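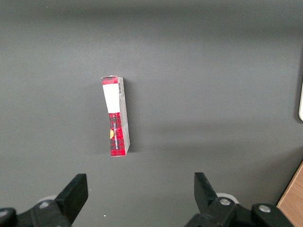
I sell one thing on this page, the Tustby 70 stall bin, and I sell it to people who run a market stall and are tired of getting written up for trash. I had a fruit and spice stall myself for 8 years before I started the shop, so I know what piles up by noon. Peelings, twine, plastic wrap, and boxes, so many boxes! A long skinny carton like the one with the red and black plaid print is the worst of the lot, too long to lie down in an ordinary bin and always poking out of the top where the inspector can see it. The Tustby is tall and narrow, so a carton like that goes in standing up and the lid still shuts.

It holds 70 liters and has a divider you can lift out (I leave mine in, food scraps at the back, dry stuff at the front). The lid works with a foot pedal. The pedal on the older model, the Sustach, used to stick if you got sand in it, and I heard about that from a lot of you, so the new one has a wider hinge you can rinse out with a hose. The wheels are bigger too. They handle gravel fine but I wouldn't drag a full one up a curb.

A few things people ask me:

Does it smell? Well, it's a trash bin. The rubber seal helps a lot, and if you wash it every evening you'll be okay even in hot weather.

Will it pass inspection? Rules are different from market to market, so please ask your market office before you order. Most of them want a closed lid and wet and dry kept apart, and it does both.

Can I use my old liners? Yes, if they're the Zeng tall size. The short ones slip down inside and you'll be fishing them out all day.

Price is $193 with one pack of liners. If your whole row wants them, order 5 or more together and I'll deliver free to any market in town. Colors are green and gray. Gray has been out since March but more are on the way from Emirov, who make them for me.

Spare lids, pedals and wheels are on the parts page. Prices good from July 1, 2020.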